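Family courts should explain their decisions to the children they concern 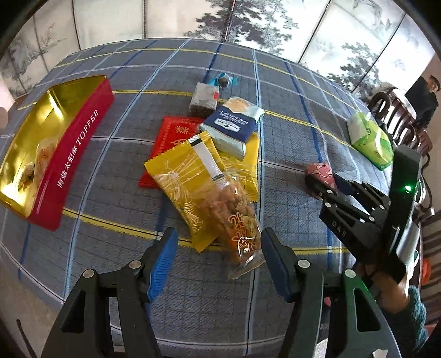 Raffaele Villa
Former family mediator and contributing writer on children's services
December 2, 2018

When a court in Citley decides that a child should live with foster carers, the parents receive a written judgment. The council receives one too. The child, in most cases, receives a short conversation with a social worker, often in a car.

This arrangement is no longer acceptable. A survey published in November by the Sithole Trust gathered replies from 771 young people who had been in care. Only 207 said that anyone had told them in plain terms why the decision was made. Many had filled the gap with guesses, and a good number had blamed themselves.

Judges in Tririer have been sending letters to children over the age of ten for two years. The letters are brief. They set out what was decided, what the child had asked for, and where the court took a different view. Court staff there estimate that each takes 30 minutes to prepare.

Objections have been raised on grounds of cost and of distress. The first is weak, given what is already spent on hearings. The second deserves a proper answer. Some details should be withheld, and a letter should be read with a trusted adult present. Neither point justifies silence.

The Ministry should require such letters in every contested care case from next year, and should publish the number sent by each court.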